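Sorting the mixed bins at Devville

25 February 2020

The Devville reuse shop took in more household odds and ends over the summer holidays than it has in any January since the doors opened. The count for the month was 2,165 items, leaving out clothes and books, which go through the other door and are tallied by the people who deal with them. Most of it came in mixed: a carton from the kitchen with a few toys on top, or the contents of a bathroom cupboard tipped in with the good saucepans.

Mixed lots are slow. A carton of plates can be checked and on the shelf in a few minutes. A carton holding plates, a torch, three jigsaw pieces and a shower cap takes a good deal longer, and it usually ends up at the back of the bench while easier work gets done. By the end of the holidays there was a row of them along the wall under the window, and a second row had been started in front of the first.

Calum Kinnear has changed the way these lots are handled. Everything mixed now gets tipped into a grey bin first, a small amount at a time, and is sorted out of the bin straight into one of 6 tubs. The old habit of spreading a whole carton across the bench has stopped. Things rolled off, and small parts from one donation got muddled with the next.

The tubs are kitchen, bathroom and grooming, toys, tools and hardware, stationery, and unsure. Anything in the unsure tub gets looked at on Thursday afternoon by whoever is on the counter. If it still can't be named by then it goes to scrap or the tip. Please don't put things back in unsure for a second week.

A few points have come up since the change.

Don't fill the bin. Five or six things on the floor of it is plenty. When it is heaped up, the flat items slide underneath and get missed, and last month a perfectly good cheese grater went out with the rubbish under a pile of packing paper.

Bowls go to kitchen even when they look as though they came from a child's set. We sell them off the same shelf and at the same price. Check the rim with a finger for chips and turn it over to look for cracks. Plastic ones that have gone cloudy can stay if they are otherwise sound, but anything with a melted edge should go.

Toys need to be washed and dried before they are priced. Animals and figures are fine to sell singly and they move quickly, so there is no point holding on to one in the hope that the rest of the set turns up. Squeeze anything hollow over the sink first. Bath toys in particular can hold a surprising amount of old water.
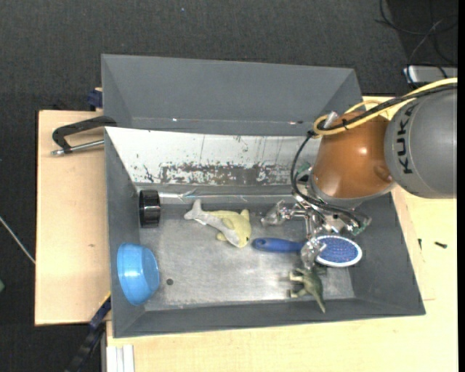

Brushes and combs are the ones we get asked about most. Our rule is that a hairbrush is only sold if it is still in its packaging. A loose one goes in the grooming tub, where it is set aside for the dog groomer in Olivares, who takes them all year round and does her own cleaning. Pull out any hair before it goes in. Toothbrushes are never kept.

Black cylinders of one sort or another turn up in nearly every lot and have been put in every tub we have. Unscrew or open the thing if it will open. Flasks go to kitchen, torches to tools, pen holders to stationery. Take batteries out at the bench and drop them in the battery bucket by the door. If it won't open and has no marking on it, that is what unsure is for.

Spray cans are not accepted at all, full or empty. We had to turn away a box of Fumex the week before last and the gentleman was quite put out, but the transfer station takes them on the same days we are open and it is a short drive. There is now a notice on the gate.

Pricing is unchanged. Small toys are 50 cents, bowls and mugs a dollar, and anything you think is worth more than 8 dollars should be shown to Calum before it goes out. Prarno have given us another 300 tie-on labels, which are in the second drawer with the string. Use pencil on them, as the ink has been rubbing off.

The rows under the window are down to one, and the front door can be opened all the way again. Sorting is on Tuesdays and Thursdays from nine until noon, and tea is provided. Bring your own gloves if you have small hands, as we only have large ones left.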